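Hukley Tenants' Oral Health Program
Second Progress Report to the Nanum Fund
Sun 12 February

1. Period covered

This report covers the second half of the grant year. It sets out what was delivered at the Hukley and Dokard sites, how the award was spent, and what remains to be done before the final report in April. The work plan agreed with the Fund was followed, with one change to the clinic schedule described in section 3.

2. Activity

The program reached 518 households in the period. Each received a home care pack and an invitation to a free dental check. Staff handed out 1,823 toothbrushes in total, including replacements for households enrolled in the first half of the year. Packs for adults and children were ordered separately this time, after families told us that the single-size brush was too large for younger children.

Evening talks were held at both sites and covered brushing at night, sugary drinks, and care of dentures. Attendance at Dokard was lower than planned. The meeting room there is a long walk from the bus stop, and the talks have now been moved to the school hall.

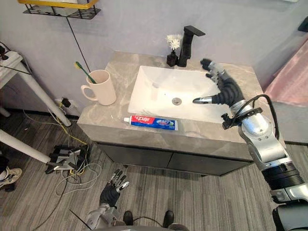
How often are households asked to replace a toothbrush?
Every three months, or sooner if the bristles have spread. Replacement brushes can be picked up at either site office during opening hours.

3. Clinic sessions

Santoso Dental provided 22 clinic sessions under the service agreement. Two sessions planned for Saturday mornings were moved to weekday evenings at the request of tenants who work weekends - both were fully booked. The waiting list at Hukley stands at 100 people, most of them adults who have not seen a dentist in several years. Urgent cases are seen first and do not go on the list.

4. Budget

Spending is within the approved total. Printing came in under budget and interpreter fees came in over. We ask the Fund to approve a transfer between these two lines. No change to the overall award is requested.

5. Next steps

The follow-up survey will be mailed in April, with a reply envelope and a phone option for those who prefer it. Clinic sessions will continue at both sites, and Santoso Dental has agreed to hold its current rates until the end of the grant. A signed copy of the revised schedule is attached as Annex B.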